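Reading order for Plelumis if I've lost volume two?

Posted by Gellow
Wednesday, August 12, 2020

I have volumes one, three and four of the Plelumis collections, the hardcovers from Holzer. Volume two went missing in a move. A used copy costs more than my couch did. Can I skip it, or does the lighthouse story fall apart? Also, does the omnibus have the artist's margin notes? I care about those more than I should.

Aurelia Wyss

You can skip most of it. Volume two is strips 16 through 40 plus the long Plevaston trip, and the Plevaston trip is largely people arguing on a ferry. What you do need is the strip where the harbormaster gives away the key, because everyone in volume three talks about that key as if you'd been there. It's reprinted at the back of volume four, for reasons known only to Holzer.

The omnibus drops the margin notes. It keeps the introduction, which runs 19 pages and mentions the comic twice. The softcover of volume two does have the notes, a bit smaller, and turns up cheap if you're patient. I found mine in March under a stack of cookbooks.
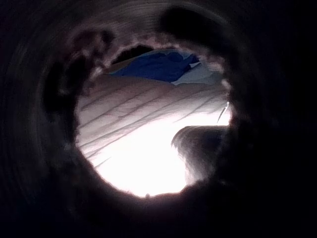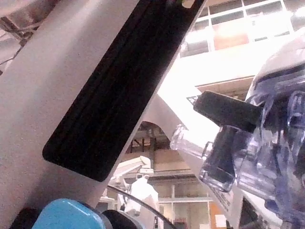
One thing to check before you pay anybody: the first softcover printing has two pages swapped in the ferry chapter. It reads slightly better that way, but a seller should tell you.

moth_1491

just read it online its the same comic

Gellow

Found the key strip in the back of volume four, where I have apparently been ignoring it for years. Thanks, Aurelia. Moth, the margin notes aren't online - I looked. Going to hold out for a softcover, swapped pages and all.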